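Tuesday, 7 a.m., and I am once again a nurse to a two-fingered gripper. A short thread on keeping the thing fit to make a bed.

Job one is the pads. Ribbed, soft, and fond of fluff. Wipe with a damp cloth, let them dry, then try them on something creased. Blue cloth on a pale bed is good for this. You can see what the fingers are up to.

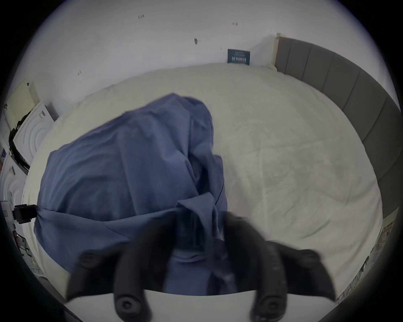
Wellia Workshop Notes, issue 157, p. 4

Job two: the pivots. The Vikance manual says check them every 300 closes. I do it at 260, having once done it at 301 and spent the afternoon on my knees with a torch.

Snug, then stop. Overtighten and the fingers move like me on the stairs in November.

Job three is the closing point. The tips should meet in the middle. If one arrives early it shoves the cloth along and the other gets nothing but air. Ask me how long I blamed the cloth.

Stutinus sell a setting tool for this. I use a strip of card. The card has never needed a firmware update.
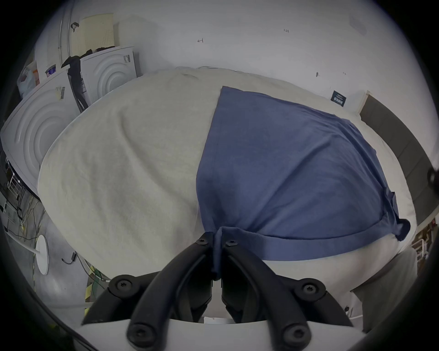 Then slow closes on a single fold, with a gentle pull towards you. If the fold slides out, back to job one. If it holds, write the count in the book and leave well alone, which I find the hardest part.

Our count stood at 2064 this morning. The old Ngcobo pair gave up well short of that and now holds the door open, very reliably.

Next thread: cable ties, and why I have opinions about them.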